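Building Envelope and Interior Finishes
Unit 6 Handout: Specifying Replacement Windows in Older Hotels
Instructor: Delia Orellana

Purpose of this unit

Students will learn how a window schedule is prepared for an occupied hotel, and how the schedule is coordinated with the work of other trades. The Isik Hotel, a brick and steel building with 224 window openings, serves as the reference project throughout.

1. Survey of existing openings

Every opening is measured at the head, the sill and both jambs. Older masonry is seldom square, and the smallest dimension governs the size of the new unit. At the Isik, 89 openings were found to be out of square by more than the manufacturer's tolerance. These were listed separately and given their own shop drawings.

The survey should also record the condition of the lintel, the depth of the reveal and the type of interior trim. Photographs are keyed to the room number and filed with the schedule.

2. Selecting the frame

Two systems were considered for the project. The Drodis frame is a hot-rolled steel section with a narrow sightline - close to the profile of the original windows. The Jara frame is thermally broken aluminum and has a wider face. The design team chose Drodis for the street elevation and Jara for the courtyard, where the landmark review did not apply.

Students should note that a mixed specification requires 2 sets of anchor details and 2 sealant schedules. Both must appear in the bid documents.

3. Guest bathrooms

Bathroom windows are treated as a separate type. Safety glazing is required where the sill is close to a tub or shower, and obscured glass is normally specified on the lower sash. Sills should slope toward the room at a slight pitch and be finished in stone or solid surface. 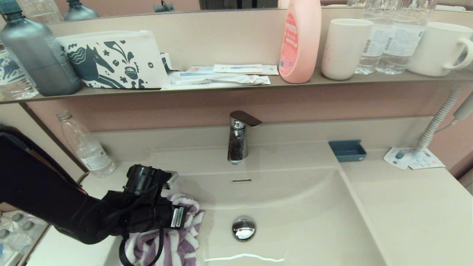 Hardware in these rooms should be specified in a finish that resists corrosion. The handle must be reachable without leaning across a fixture, and the location is to be confirmed against the plumbing plan before the order is released.

4. Installation sequence

Work proceeds one vertical stack at a time, from the top floor down. Rooms are released to the contractor at 9 a.m. and must be weathertight by the end of the shift. A water test is carried out on the first unit in each stack, and 100 percent of perimeter joints are inspected before trim is replaced.

Reading and assignment

Read the Citus installation guide, sections on anchorage and perimeter sealants. Prepare a one-page window schedule for the sample floor plan, showing type, rough opening, glazing and hardware for each unit. Schedules are due at the start of the next class.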